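Land Use, Military Permits and Local Consent: The Padosley Range Question
Student project report, Politics and Public Administration, second year
Author: Igor Machala
Project advisor: Radomír Kubíček
Submitted 3 Mar 2026

1. Background

The Padosley range is a strip of former farmland on the north side of the town of Padosley. The army took it over as a training area and has used it under a series of temporary permits. Each permit was meant to be the last one. The current permit ran out in October and was extended again by the district office without a public hearing.

This report looks at how that extension was made, who was asked, and what the families with old claims to the land say about it. It does not try to settle who owns which field. That is a matter for the land court, where 21 claims are still open.

I chose the topic after reading the district council minutes for another class. The extension took up four lines. The item before it, on repainting the council parking lot, took up most of a page.

2. Questions

The project had two questions. First, did the district office follow its own rules when it extended the permit? Second, did the people most affected know that a decision was being made?

3. Method

I read the council minutes, the permit file and the public notices. The permit file has 235 pages, and I was allowed to read it in the district office but not to copy it. My notes were taken by hand and typed up the same evening.

I also held interviews with members of nine claimant families, two council members and one retired officer. The officer asked not to be named. The base press office answered my letter with a printed leaflet on environmental care at the range, and did not answer a second letter.

The last part was a short survey, printed on one sheet. I delivered 500 copies by hand in the two neighborhoods closest to the fence, Prurkedis and Ševčík. Residents could return the sheet to a box in the public library or give it to me when I came back to the street a week later. 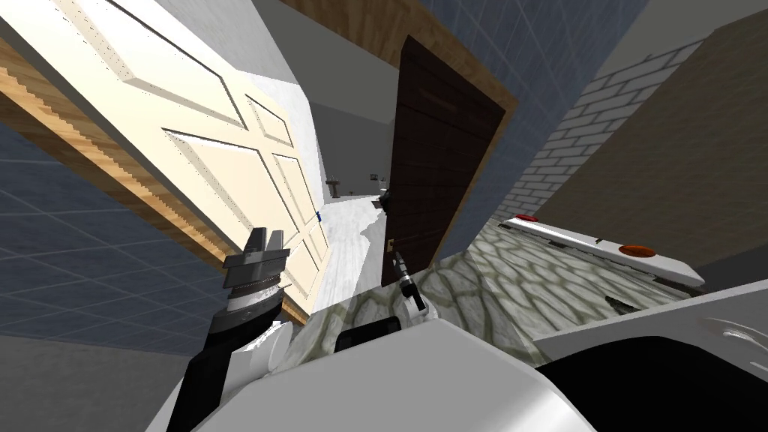 Returns were much better in Prurkedis than in Ševčík. Prurkedis is where most of the claimant families were moved when the range was set up, and people there were used to being asked about it. In Ševčík several residents told me they rented and did not think the survey was meant for them. I should have written on the sheet that renters were included. For that reason I do not compare the two neighborhoods in the findings.

4. What the rules say

A temporary permit for military use of civilian land can be extended once by the district office alone. Any further extension needs three things: a notice posted in the affected neighborhoods, a period for written objections, and a vote of the full council. The rules do not say how large the notice must be or where it should hang.

The permit file shows that the October extension was the third. It therefore needed all three steps.

5. Findings

5.1 The notice

The file contains a copy of the notice and a signed statement that it was posted. According to the statement, it was placed at the district office and at the main gate of the base. Neither place is in Prurkedis or Ševčík. The district office told me that the main gate counts as "the affected area." One council member agreed with this reading and the other did not.

None of the claimants I spoke with had seen the notice. One woman learned of the extension from her nephew, who does kitchen deliveries to the base.

5.2 Written objections

The file contains no objections. The office took this as a sign that there was no opposition. In my view that conclusion is weak, given where the notice was posted. A petition against the range, signed by 2,000 residents, had been handed to the same office before the previous extension. I found it in an older folder. It was stamped as received, with no reply attached.

5.3 The vote

The council did vote. The item was called "Continuation of existing arrangements, north side," and the word "range" does not appear in the minutes. Both council members I interviewed said there was no discussion. One said he had taken it for a drainage matter and would have asked for a delay if he had understood it.
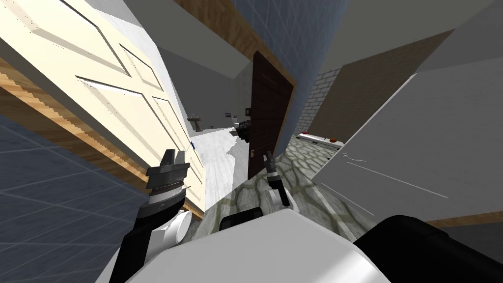
The chair of the council declined an interview. Her office sent a written statement saying that the agenda was available to all members in advance and that titles are chosen by the clerk. The clerk said that titles are taken from the cover letter of whoever submits the item. The cover letter in this case came from the base.

5.4 What the claimants want

The families do not all want the same thing. Some want their fields back and would farm them. Others have jobs in town and would accept payment at a fair price. Two families mainly want access to the old cemetery, which lies inside the fence and can be visited once a year with an escort.

The retired officer thought the cemetery could be handed over at any time, as it is close to the fence and away from the firing lanes. He said this had been suggested inside the base when he served there, and that the suggestion was passed upward and not heard of again.

The local paper, the Prirnarero, has covered the yearly cemetery visit but not the permits. Its coverage consists mostly of photographs of officers greeting families at the gate. Some claimants were bitter about this. One man said he had been shaking hands at that gate since he was a boy and still had to ask to see his grandfather's grave.

6. Limits of the study

I could not interview anyone now serving at the base. I read the file once, under time limits, and may have missed pages. The nine families were reached through each other, so they may share views that the rest do not. Claimants who have left the district are not covered at all.

7. Recommendations

The council should vote again on the extension under a title that names the range. Notices should be posted in Prurkedis and Ševčík, at the library and at the bus stops. The old petition should get a written answer. The cemetery should be treated as a separate case and not wait for the land court.

A copy of this report has been given to the library and to the families who took part. The survey sheets are kept in the department office and can be read on request to the advisor.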